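Stetwood opens Saturday repair and re-wear counter for children's and sports clothing

Free mending sessions begin in October at the Clarnau shop

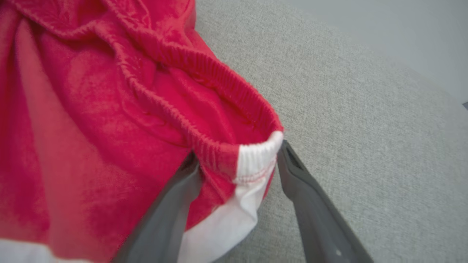

What the counter will do

Clothing reuse charity Stetwood is to open a weekly repair and re-wear counter at its shop in Clarnau. It will take in everyday knitwear such as shorts, leggings, joggers and pyjama bottoms, the sort of clothes that are often thrown out when the waist gives up long before the cloth does.

Visitors can bring up to three items at a time. Simple jobs, including new waist elastic, restitched trims and small seam repairs, will be done at the counter while people wait. Anything that needs longer will be labelled and kept for collection the following week. There is no charge for labour, and elastic and thread are supplied by Vasilakis, a haberdashery firm based in the town.

The counter opens every Saturday from 9am, and the last items are taken in at 2pm.

Why waistbands

Stetwood ran a trial over 14 weeks earlier this year and repaired 259 garments. Waistbands made up the largest share of the work, ahead of hems and pockets.

"People tend to think elastic can't be replaced, especially where it has been sewn straight into the fabric," said Angeliki Deligiannis, who manages the Clarnau shop. "It can. You unpick it, measure, and put a new piece in. On a pair of jersey shorts it's a short job, and most people could learn to do it at home."

Garments with a lining or a contrast trim will also be accepted. These take more time, as the trim often has to be lifted before the elastic can be reached, and will normally be kept for the week.

Learning to do it yourself

A beginners' class will run alongside the counter, with nine places at each session. It covers gathering, zigzag stitch on stretch fabric, and sorting clothes for repair, for passing on or for rags. Sewing machines are provided. Places are free but should be booked in the shop.

Kamran Asadi, who will teach the class, said: "Bring something you don't mind practising on. Knit fabric moves about under the needle, and it helps to have made a mess of one seam before you start on your good shorts."

What to bring

Items should be washed and dry. The counter cannot take swimwear, waterproofs or anything with a heated element. Clothes that are beyond repair can be left in the Pirkora textile bank at the side entrance – please tie them in a bag first.

About Stetwood

Stetwood collects, sorts and resells used clothing and household textiles. Its Clarnau shop is at 33 Mill Row. Press enquiries should be made to Angeliki Deligiannis at the shop during opening hours.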